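Ticket: Joint statement, English and French texts out of step on the delegate portal
Queue: Wernon Talks Secretariat, document services
Opened by: Mirjana Nikolaidis, drafting desk
Priority: High
Status: Resolved, monitoring

Summary

The draft joint statement on the Onetti border corridor has 17 paragraphs in both languages. When a delegation opens the side-by-side view, the French text falls one paragraph behind the English from paragraph 5 onward. Both delegations were working from this view in the morning session, and the heads of delegation were comparing the monitoring clause in English with the prisoner exchange clause in French. The chair suspended discussion of the text at 10:40 and asked for paper copies.

The downloaded files are correct in both languages. Only the side-by-side view is affected.

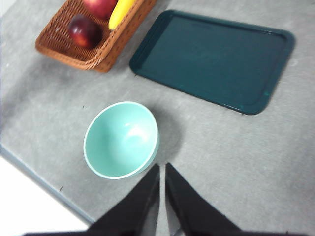

Steps to reproduce

1. Sign in to the portal with a delegate or observer account.
2. Open the current draft of the joint statement.
3. Select side-by-side view, English left, French right.
4. Scroll to paragraph 5. The right column repeats the end of paragraph 4 as if it were a separate paragraph, and everything after it is displaced.

Reproduced on secretariat laptops and on the tablets issued to delegates. Clearing the browser cache has no effect. Swapping the columns moves the fault to the left side with the French text.

Log

10:52 Ticket received. Side-by-side view switched off for delegate accounts. Drafting desk told to circulate the downloaded files only.

11:05 Compared the stored French text with the last version signed off by the translators. Wording is identical. The fault is in alignment, and no agreed language has been altered. Confirmed to the chair's office in writing at their request, as one delegation had asked whether the monitoring clause had been reopened overnight.

11:30 Paragraph 4 of the French contains a hard line break after "zone de désengagement". It was entered when the bracketed alternative wording was removed at the end of the evening session. The aligner (Damico) treats a hard break as a new paragraph. The English was edited by a different person and has no such break.
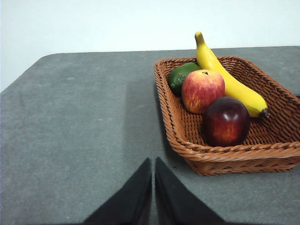
Wicker basket on the grey table, white wall behind.

11:48 Removed the break in a test copy. Side-by-side view correct through to the last paragraph. Not applied to the live draft yet. Any change to the stored text, including white space, resets the version stamp, and delegations have been told that a new stamp means new language.

12:10 Asked drafting desk for instructions on the stamp.

12:25 Reply from M. Nikolaidis: "Please issue it as a technical correction under the existing version, with a note to both delegations and to the Manolakis observers. Do not send it as a new draft. The annexes stay as they are."

12:40 Correction applied under the existing version. Comparison against the signed-off text shows no difference apart from the break. Note sent to the 2 delegations and to the observers.

12:55 Both delegations acknowledged. Side-by-side view switched back on.

13:20 Checked the annexes for the same fault. Annex on crossing points: clean. Annex on the liaison office: a hard break in the French heading, harmless to alignment. Left in place as instructed.

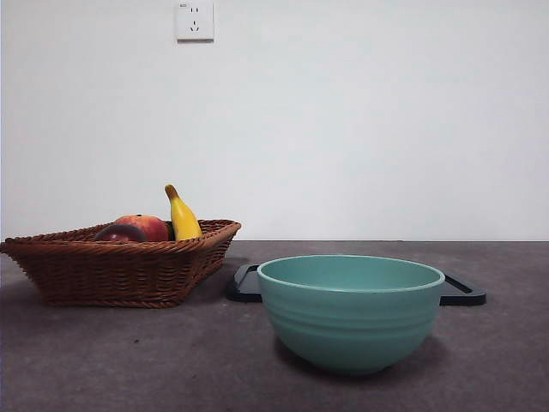
White wall outlet above the grey countertop.

Cause

Manual line break in one language version, read by the aligner as a paragraph boundary. The portal compares paragraph counts only at upload. Edits made inside the portal after upload bypass the comparison.

Follow-up

Request to Damico: run the paragraph count on every save and hold the side-by-side view if the counts differ. Acknowledged, no delivery date given.

Until that is in place, the drafting desk will open the side-by-side view and read through to the final paragraph before a text is released to delegations. Applies to the statement and to all annexes.

Ticket stays open in monitoring until the text is initialled.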